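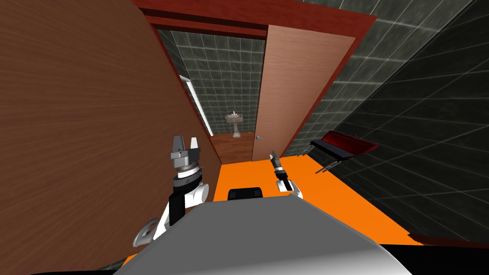 ## 第六讲 仿真里的移动双臂：从走廊到洗手间门口

先聊两句闲话。上一讲结束后有同学跑来问我，说老师你前五讲都在桌面上抓方块，什么时候能看到机器人真的走进一间屋子？好，从这一讲开始就不在桌面上待着了！我们换到 Trarnis 的室内场景包里，任务代号叫 Dadine（这名字是组里随口起的，没有任何含义，别去查缩写）。

Dadine 任务说起来一句话：双臂底盘从走廊出发，穿过门，走到洗手池跟前停好，途中两只手臂不许碰到墙、门框和门板。听着像送分题对吧？我第一次跑的时候也这么想，结果调了整整一个六月。

### 6.1 先看观测长什么样

讲义开头那张渲染图，就是策略在门外这个位置拿到的画面。请大家先别管神经网络，自己当一回策略，盯着它问一句：我该往哪儿走？

你多半会马上说“往洗手池走”，那个白色的立柱盆正好在门洞中间，背后是灰绿色方砖墙，非常显眼。可是策略要操心的事比这多得多。左臂抬得很高，夹爪张着，两根手指差不多和门洞左边沿对齐了；右臂伸得更远更低，夹爪几乎合拢，离门把手也不远。底盘要是直愣愣往前开，最先出事的大概率是手，轮不到底盘。

所以我一直跟大家强调：移动操作里，“机器人有多宽”是个跟着关节角变的量。很多导航代码里写死一个半径，在桌面机械臂那边没人管，在纯底盘那边也够用，两样一拼就露馅了。

再说一个容易忽略的点，自遮挡。浅灰色的机身占了画面底部一大块，左臂又挡在木纹墙前面。这些像素对“往哪儿走”没什么直接帮助，但是对“我的手现在在哪儿”特别有用。我们最早的版本嫌它碍事，把底部裁掉了，结果门框碰撞反而变多。后来又老老实实加回来（这段弯路我会在 6.4 里讲）。

### 6.2 动作空间怎么拆

我们用的是 Ververidis 这套控制接口，底盘和手臂分开下指令。输出拆成三段：

- 底盘：前进速度和转向角速度；
- 左臂、右臂：末端位姿的增量，各走各的；
- 夹爪：开合目标，连续值，别写成 0/1。

为什么夹爪要连续值？因为过窄门的时候，手指张多大会影响外轮廓。写成二值的话，策略就只有“全开”和“全关”两种选择，中间那点余量白白浪费。我知道有同学图省事喜欢用二值，作业里可以试试，跑完对比一下就明白了。

动作按块预测，一块 18 步，执行完再重新看图。这个数字是扫出来的，没有理论推导。块太短，两只手臂会抖，像在犹豫；块太长，底盘冲到门框跟前了手还没收回来，哐一下。（仿真里当然没有声音，不过看碰撞日志的时候我脑子里是有的。）

### 6.3 数据与训练

示教数据一共 300 条，全部在 Sondidthorpe 那台工作站上遥操作录的。起点位置随机，两臂的初始姿态也随机。后面这半句很重要！如果每条都从“手臂收拢”开始录，学出来的策略会默认手永远是收着的，遇到一高一低两只手朝前伸的开局就傻眼了。

随机化我们做了三类：材质、灯光、门的开角。

材质最好理解，走廊里的橙色地面、左边的木纹墙、右边的深灰瓷砖，都可以换。橙色地面尤其要小心，颜色这么跳，网络会偷懒拿它当路标，“有橙色的地方就能走”。换成灰地板以后性能掉一大截，那就说明它学的是颜色，没学到几何。

灯光那一项，房间里那根白色灯管我们会改亮度，偶尔整根关掉。关掉以后瓷砖缝变得很淡，深度估计会飘，大家做可视化的时候留意一下。

门的开角最折磨人。浅木色的门板斜着立在门洞右侧，开角差一点，右边可用的空间就差很多。而且门把手是凸出来的，又小又细，低分辨率下就那么几个像素。碰撞检测可不管你看没看见，该算碰还是算碰。

### 6.4 结果，以及我踩的坑

评测统一跑 48 个随机开局，下面是三个版本的成功次数：

| 版本 | 底部画面 | 手臂初始姿态随机 | 成功 |
|---|---|---|---|
| A | 裁掉 | 无 | 18 |
| B | 保留 | 无 | 22 |
| C | 保留 | 有 | 明显更高，数值留给你们复现 |

C 的数我故意没填，作业二就是跑它，填上就没意思了哈。

从 A 到 B 只多成了四次，当时我挺失望的，差点认定自遮挡这件事不重要。后来把失败录像一条条翻出来看，才发现两版失败的方式很不一样：A 多半是左臂蹭到门框左侧，像是完全不知道自己的手举在那儿；B 多半卡在开局，手臂姿态一陌生就原地打转。只看成功率的话，这两件事会混成一个差不多难看的数字。所以交作业请务必附上失败分类，只交一个百分比的我会退回去。

另外还有一个坑纯属我自己手滑。走廊右侧墙边有个红黑相间的箱子，前下方还有几根细金属杆伸向走廊中间。我最开始给这些杆子用了凸包碰撞体，一圈空气都被算成实心的，右臂离得老远就报碰撞，策略学得越来越胆小，全都贴着左边木墙走。我查了好几天的奖励函数，奖励函数一点毛病没有……教训：训练之前先把碰撞体显示出来，转着圈看一遍，五分钟的事。

### 6.5 收手要不要写进规则

课上有人提议，干脆写条规则，进门之前把两只手都收到机身上方，问题不就没了？

可以，而且做产品的话我很可能就这么干。不过 Dadine 后面还接着操作任务，到了洗手池跟前手就得用，每过一道门都收一次再伸一次，时间全耗在这上面。更麻烦的是手里拿着东西的情况，比如端着一杯水，收手动作本身就可能洒。我们想让策略自己判断：够宽就不动，不够宽就收一点点，只收该收的那一只。

拿开头的画面来说，我个人的判断是先动左臂，往中间带一带，右臂稍微往回缩，底盘等手臂动起来再慢慢给速度。你可能有别的走法，欢迎在讨论区贴出来，最好附上轨迹。

### 6.6 作业二

1. 用 B 的配置跑通评测，确认能复现表里的数，随机种子用课程仓库里给的那份。
2. 打开手臂初始姿态随机化，重新训练，得到 C，填表。
3. 把动作块长度改成你喜欢的两个值，各跑一遍，画出底盘速度曲线，和 18 步的放在一张图里。
4. 失败分类，至少分出“手臂碰撞”“底盘碰撞”“没动起来”。每类挑一条录像，写两三句你觉得策略当时看漏了什么。
5. 选做：把地面颜色固定成橙色训练，换别的颜色测试，看看掉多少。

显存不够的同学把图像边长减半再试，门把手基本就糊没了，报告里请注明一下分辨率。代码问题先看仓库里的说明，装 Ververidis 报版本冲突的话，十有八九是旧环境没删干净，新建一个环境最快。

下一讲接着往里走，讲停到洗手池前面以后怎么对准，预习材料只有一份，手眼标定那章，公式多，早点看。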